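Gremia Street Building, Interior Refit
Progress report to the Dramley Fund
February 21, 2020

Sorry this is coming in late in the day, wanted the joiner's numbers in before I sent it and they only landed this morning. Short version: we're on budget, a bit behind on the upstairs, ahead on the entrance. One decision needed from you, see under Money.

Where we are

Ground floor is close. Demolition finished, all the old partition walls out, debris gone. Electrical rough-in passed inspection on the second try. First try failed on a missing cover plate and a box set too deep, both fixed same day but the inspector couldn't come back for over a week. That's most of the delay right there.

Plumbing done to the back room and the accessible restroom. Fixtures on site, still boxed. The sink we speced was discontinued, Rizvi Supply sent the nearest thing at the same price. Slightly shallower. I've accepted it.

Heating: new unit is in and running. Noisy on startup. Installer says the mounts need adjusting, will do it when he's back for the upstairs ducts. Asked him to put that in writing and he has.

Upstairs is slower. When the carpet came up we found soft subfloor along the north wall, old leak from the window, long since patched on the outside but the boards never replaced. Had to cut back to sound wood and sister 2 joists. Not in the original scope. Came out of contingency. Window itself is OK, reglazed before our time, no sign of water since we started and we've had plenty of rain.

Entrance and hall

Going well. The step is gone and the ramp is poured, slope checked by the city and signed off. Handrail on order. Front door widened, the new frame is in, door itself is hung but still on a temporary closer so it bangs. Please don't judge it by that if you visit.

Flooring for the hall is picked. We went with sheet goods over tile after the cleaning contractor talked us through what tile grout looks like after a winter of road salt. Cheaper too. Color is a mid gray, sample attached to my last email.

Paint: two coats everywhere on the ground floor except the back room. The first white was too blue under the new lights and we changed it, lost one day.

What slipped

Upstairs ducts, pushed back behind the subfloor repair. Can't run them till the floor is closed.

Storage shelving. Quote came in high, we're getting another one. Not urgent, nothing depends on it.

Signage. My fault, I sent the wrong version of the artwork and had to pull it back. New proof is with the printer. No charge for the change, luckly.

Permits for the rear canopy still sitting with the city. I call every week. The answer is that it's in the queue. If it doesn't come through by April I'd suggest we drop the canopy from this phase and apply again separately, the building can open without it.

Money

Overall we are inside the approved total. Contingency is down by more than I'd like at this stage, nearly all of it the subfloor. Everything else that went over was offset by something that came in under. Lighting came in under because we kept the old conduit where it passed.

The decision: acoustic ceiling panels in the main room. They were cut from the first budget. With the carpet gone and hard floor going in, that room is going to be loud. We stood in it with the drill running in the hall and could not hear each other. Installer can do a partial ceiling, just the middle run, for an extra $1,000 while his lift is already here. If we wait he has to bring the lift back and that costs more than the panels. I'd like to say yes. Need an answer from you before he packs up. If it's a no, that's fine, but we should expect complaints from the user groups and budget for it next year.

Invoices to date are in the shared folder, named by trade. The Drillau Glass invoice is there twice, ignore the first, it had the old address on it. Second one is correct and is the one we paid.
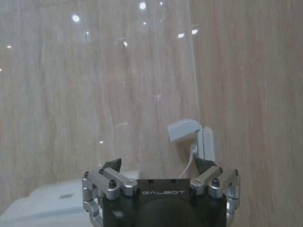
Retainage is being held on the general contractor and on electrical, as agreed. Nothing is being held on plumbing, they asked to be paid in full on completion of the rough-in and that was in their contract from the start. I missed it when I did the cash flow last quarter so that line was off. Corrected version is in the folder too.

Next payment request will come with the next report. It'll be larger than this one, ducts and flooring both land in the same period. Flagging it now so it isn't a suprise.

Safety and neighbors

No injuries. One near miss, a board slid off a stack on the stairs, no one below. Materials are no longer stored on the stairs. Written up and talked through with the crew next morning.

Two noise complaints from next door, both about early starts. We moved the start time back and haven't heard anything further. Dust complaint from the shop across the alley, we paid for a window cleaning, small money, seemed the right thing. Covered from petty cash.

Dumpster permit renewed. It's taking up a parking space people want so I'd like it gone as soon as the upstairs is closed.

Coming up

Close the subfloor upstairs, then ducts, then drywall patching. Hall flooring goes down once the handrail is fitted, otherwise they'll be drilling over a new floor. Restroom fixtures in. Final electrical inspection, I've asked for the same inspector so we don't start from zero.

Fire alarm panel needs programming, waiting on a date from the monitoring company. This is the one that worries me. No alarm sign-off, no occupancy. They've been slow to return calls. I have a backup firm who'd take it over but they want to redo the paperwork, so only if we have to.

Furniture: existing chairs are being kept, cleaned and re-footed. Tables are not worth keeping, most of them wobble. There's a separate line for tables and we haven't touched it.

Site visit whenever suits you, just give me a day's notice so I can have hard hats out. Park on the street side, the alley is blocked by the dumpster. I'm mostly reachable by phone, email is slower while I'm on site.

Need from you: yes or no on the ceiling panels, and the signed copy of the change order for the joists, which I sent over with the last batch and don't have back yet.

Project manager, Gremia Street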